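Monthly walk-round: tea room, serving counter and hall kitchen

Site: Brisport Hall
Month: August
Walked: Thursday, before opening, all lights on
Form 697, kitchen and serving areas

What a good month! We had two items outstanding from July and both are closed, and the new counter layout is so much easier to clean around that I finished the whole round before the urn had boiled. Comments are under each item as usual. OK means checked and fine, ACT means something needs doing, N/A means it doesn't apply this month.

1. Floors and walkways

1.1 Floor clean, dry and free of trip hazards: OK
Lovely and clear. The mat by the garden door has finally been swapped for the heavier one and it stays put when the door swings.

1.2 Route to both exits clear: OK
Pushchairs are still the thing to watch on busy days. Please keep using the alcove for them, it works really well.

1.3 Threshold strips fixed down: ACT
The strip between the kitchen and the passage has lifted at one end. One screw missing. Taped for now, needs a proper fix before the weekend.

2. Counters, tables and display stands

2.1 Surfaces sound, no splits or splinters: OK
Ran a cloth over every edge and it didn't snag once. The oil we put on the tabletops in spring was well worth the effort.

2.2 Stands and risers sit level and don't rock: OK
Press down on each corner in turn, then give the stand a gentle push sideways. If it shifts, take everything off before you look underneath.
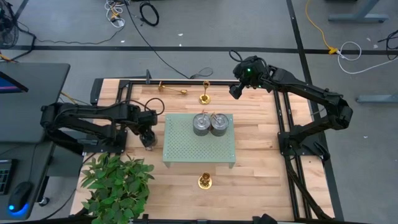
2.3 Heavy items kept low: ACT
Mostly very good, but the big glass cake dome had crept back up to the top shelf behind the till. Moved it down. Could whoever closes up please leave it there? It is heavier than it looks, and getting it down means reaching over the hot plate.

2.4 Shelf brackets tight: OK
All checked with the short screwdriver (back in its drawer, hooray). The label on the long shelf gives a limit of 50 kg and we are nowhere near it, even with the whole of the jam order on there.

2.5 Tabletop ornaments stable, nothing lying loose: ACT
Candle holders get knocked more than anything else we own. Stand them up or put them away, and keep them off any table where food is being passed across. Check the cup for old wax while you're at it.

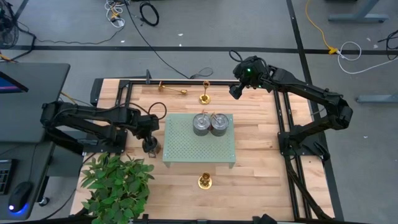
Item 2.5: candle holder on its side, upper left of the table.

2.6 Lit candles: N/A
Evening events only. Next month's form will need this one filled in, and the sand bucket wants topping up before then.

3. Dry stores and containers

3.1 Lids fit and lift off cleanly: OK
Such an improvement. The old biscuit tins have gone and with them the lid that took two people to open.

3.2 Contents and date marked: ACT
Two tubs of flour with no date. I have written today's on them, but please label when you fill, otherwise we end up throwing away perfectly good flour. Pencil and sticky labels are hanging by the store door.

3.3 Allergen tubs kept apart: OK
Nuts and sesame on their own shelf, with their own scoops. Full marks here, it's been right every month this year.

3.4 Shelving and raised stands clean underneath: OK
Get right down for this one. Crumbs collect behind the back legs and along anything that runs flat against the wood, and you won't spot them standing up. A torch helps.
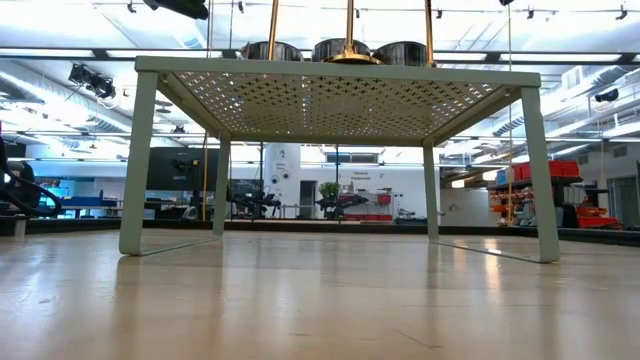 3.5 No sign of pests: OK
Nothing in the traps, no droppings, no gnawed packets. The brush strip on the back door is doing its job and I'm delighted with it.

4. Hot water and electrical

4.1 Urn: lid secure, tap doesn't drip, lead in good order: OK
Asset number 2221. Descaled this month. It boils noticeably quicker and the tea tastes better too!

4.2 Plugs, leads and sockets free of damage: ACT
Toaster, asset number 2471, has a scuffed lead near the plug. No bare wire, but I've taken it out of use and put it in the office with a note on. The spare toaster is on the counter and works fine, though it only does two slices at a time.

4.3 Nothing stored on or against the heaters: OK
Tea towels were drying on the passage heater last month. None this time. Thank you!

4.4 Extractor filter: OK
Washed and refitted. It goes in with the arrow pointing to the window, and it rattles if it's the wrong way round.

5. First aid and fire

5.1 First aid box full and in date: ACT
Short of blue plasters and burn gel. On the Sturkitz order.

5.2 Fire blanket in place, tabs hanging free: OK

5.3 Extinguishers: pin in, gauge in the green, tag current: OK
Stelmakh are due to service the lot next month. If they come while we're open, please ask them to start with the kitchen so it's out of the way before lunch.

5.4 Emergency lights tested: OK
All came on and stayed on. The one above the passage is a bit slow to wake up, so keep an eye on it next time.

6. Actions carried forward

Threshold strip, kitchen to passage: screw and refix
Cake dome: stays on the lower shelf
Candle holders: upright or in the cupboard
Flour tubs: date on filling
Toaster 2471: new lead or replace, ask Jokar for a price on both
First aid box: restock when the order arrives
Sand bucket: top up before the evening events

Really pleased with this one. The kitchen looks cared for and it was a pleasure to go round. Copy pinned inside the store cupboard door, original in the green folder.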